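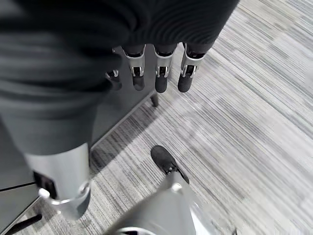

Subject: Re: [zulstead-water] Hard water, again

Dear all,

I see we have reached the vinegar stage of the discussion, which usually comes round in November, so we're well ahead of schedule. For newer members: the water in Zulstead is hard, it was hard when I moved here, and writing to the water company gets you a leaflet saying it is hard. Mine came with reference 3154 and a drawing of a smiling kettle.

I've now owned two softeners. The Bruvus ate salt like a carthorse. The Mondico eats less and beeps more, mostly at night.
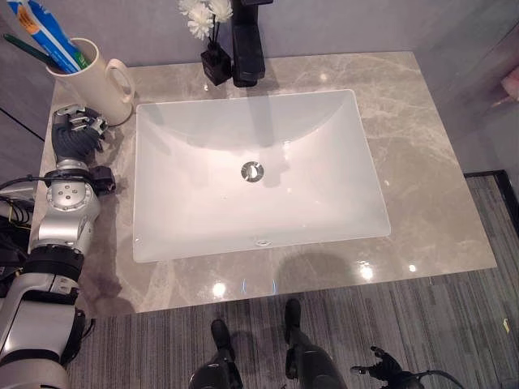

On 16 Mar 2019, a list member wrote:
> Has anyone tried leaving vinegar on the taps overnight? My
> neighbour swears by it but her whole house smells of chips.
> Also, is softened water all right for tea?

Yes to the first, but go easy, as it can spoil some finishes. Wrap a damp cloth round the worst bits, give it half an hour and rinse well. As for tea, I keep one tap unsoftened and accept the scum as a local delicacy.
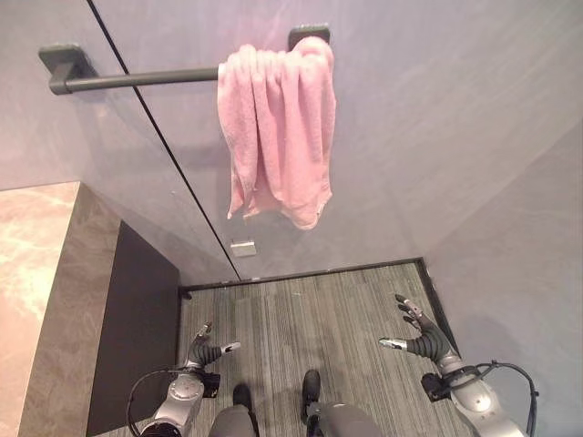 Someone wrote to me off-list to say that softened water makes towels fluffier, and that I'd been unfair to the Mondico. I've washed the same two towels both ways and would call it a draw.

If anybody wants half a bag of Bruvus salt, it's in my porch. Bring a trolley.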